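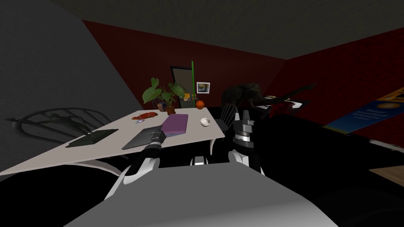 Dicas rápidas pra quem grava demonstrações no simulador (mesa, dois braços, objetos soltos)

Lista feita às pressas, entre um lote e outro. Serve pro nosso conjunto Siletley e acho que pra qualquer outro parecido. Vai sem ordem.

Antes de gravar

- Escreva a tarefa numa frase só. "Pegar a tigela e levar pra outra ponta da mesa." Se precisou de um "e depois" a mais, são duas tarefas, duas pastas.
- Braços sempre na mesma pose de partida. Salve a pose como preset, não confie no olho.
- Grave uma de aquecimento e jogue fora. A primeira do dia sai dura, cheia de correção de punho.
- Veja se a semente da cena está sendo salva junto. Perdi uma tarde inteira refazendo episódio que não dava pra reproduzir.
- Taxa de gravação fixa em 20 Hz. Mudou no meio do lote, separa o lote.

A mesa

Misture tamanho e formato. Coisa chata e larga (laptop, livro, tablet) é a que mais dá trabalho, a pinça não tem por onde entrar. Duas saídas: empurrar até a borda e pegar pela beirada que sobrou, ou prender com um braço e levantar com o outro. Grave as duas, mas com rótulo diferente. Se misturar tudo com o mesmo nome o modelo aprende a média, e a média é a pinça batendo no tampo.

Tigela: pela borda, um dedo dentro e outro fora. Chegar de cima. Devagar no fim.

Bola: rola. Não tente corrigir correndo atrás, encerra o episódio e marca como falha. Falha bem marcada vale, falha cortada pela metade não serve pra nada.

Vaso de planta: aqui fica como obstáculo, ninguém pega. Mas mude de lugar e de quantidade entre as cenas. Se o vaso está sempre no mesmo canto ele vira ponto de referência e o modelo se perde quando some. 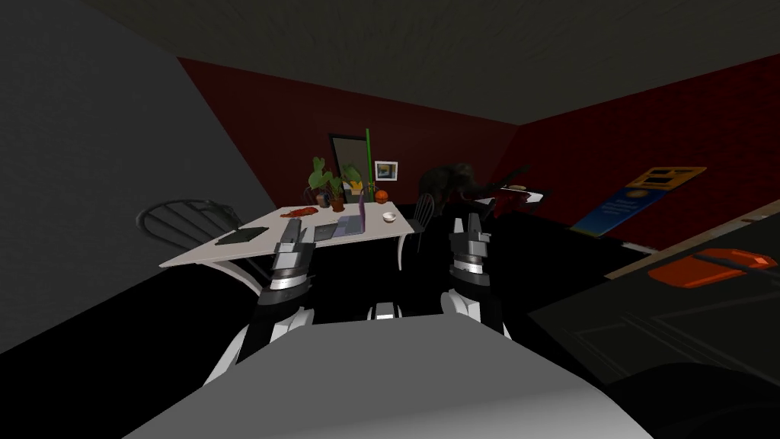 Luz também. Todo mundo deixa a sala clara porque é mais facil de operar. Grave uma parte com pouca luz, chão bem escuro, parede de cor forte. Tampo branco estoura nas cenas claras e some detalhe de objeto claro, então vale baixar a exposição da câmera virtual antes de mexer nas lâmpadas.

Durante

- Sem pausa no meio. Parou pra pensar, o modelo aprende a parar. Se travou, descarta.
- O braço que não trabalha fica recolhido, aberto, longe. Não deixe passeando.
- Chegou perto do objeto, diminui. Longe, pode andar.
- Não passe a pinça por dentro da mesa só porque o simulador deixa! Liga a colisão, mesmo que fique mais pesado.
- Troque de mão de vez em quando. No nosso primeiro lote quase tudo era mão direita, deu pra ver no treino na hora.
- Cansou, para. Depois de muito tempo no controle a trajetória fica preguiçosa, sempre a mesma curva.

Depois

Assista em velocidade dupla antes de subir. Corte o começo parado e o final parado, deixe meio segundo de cada lado. Nome do arquivo: tarefa, cena, operador, número. Nada de "final_agora_vai".

No lote da Drenia a meta era 3000 episódios. Sobraram 2420 depois da limpeza. O que caiu foi quase tudo pausa longa e objeto que saiu da mesa sem marcação. Dava pra ter evitado com a conferência no mesmo dia, então agora é regra: ninguém fecha o computador sem rever o que gravou.

Backup em 2 lugares. O disco da Jalali encheu em agosto sem avisar e parou de escrever no meio de um episódio, o arquivo abria normal mas faltava o canal da pinça. Confira tamanho E canais.

Falta escrever a parte de rotular, fica pra próxima. Quem tiver pressa, use verbo no infinitivo, objeto e lugar, tudo minúsculo, sem acento, e não invente sinônimo: se é "tigela" é "tigela" até o fim, nada de "cumbuca" na cena seguinte.

Comentários

operador_noturno: a dica do braço recolhido resolveu um problema que eu achava que era do treino. valeu

ritmo_lento: Meio segundo de cada lado não é pouco? Aqui com um segundo ficou mais estável.

pinca_torta: e pra livro fino? empurrar até a borda cai metade das vezes

Resposta do autor: livro fino eu deixo passar menos da borda e já espero com a outra pinça embaixo. Cai menos. Ainda cai.

Contato: página de contato do Ernard | © Ernard, dicas de bancada | Voltar ao topo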